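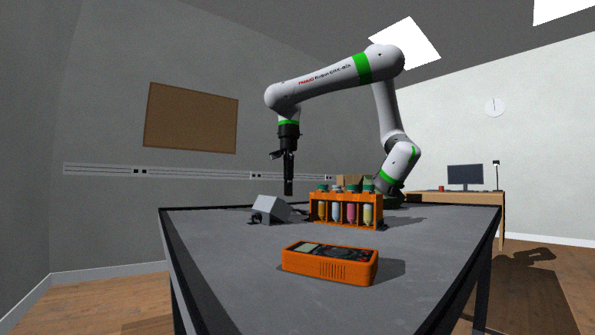
Checking a grasp planner before you believe it

Most grasp planners ship with a demo that works. I have stopped being impressed by that. What follows is the routine I use in simulation before I let a planner anywhere near our bench, written up after Hazem Alaoui asked why I keep turning down his success plots.

You need a simulator that can replay a run from a seed, a wrist view you can save to disk, and an afternoon.

1. Freeze the layout. Save the pose of every object on the table and reload it before each trial. If your success rate changes between two identical batches, stop and fix that first. Ours did, and the cause was a physics step tied to the render rate.

2. Run 500 trials with the planner reading poses straight from the simulator. Call this the cheating baseline. Anything that fails now is a planning or control fault, and no amount of retraining the detector will cure it.

3. Switch to estimated poses and run the same seeds. Log the pose error at the moment the fingers start to close. An average over the whole approach looks nicer and tells you very little.

4. Change the lighting. Leave the objects where they are. Hard shadow edges are my favorite test, and the one vendors skip. A pale housing under a diagonal shadow has a fine strong line across its top that isn't an edge of anything, and a segmenter will happily fit a box to half the part.

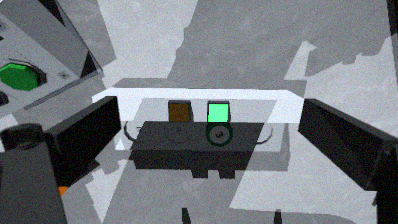

Vol. 3, No. 2

Overlay the predicted box on a wrist view with a finger on each side of the housing, like this one, and compare its ends with the ends of the housing. Do it by eye for the first few dozen. Isabelle Perron wrote us a script for this and it passed several boxes I would not have.

5. Only now look at the success rate, split by lighting condition. Our last batch was 1,947 trials. The overall figure looked respectable until we split it, and I no longer report it.

One setting to check: Prirkier, our planner wrapper, retries a failed grasp silently by default. Set retries to zero or you are measuring patience.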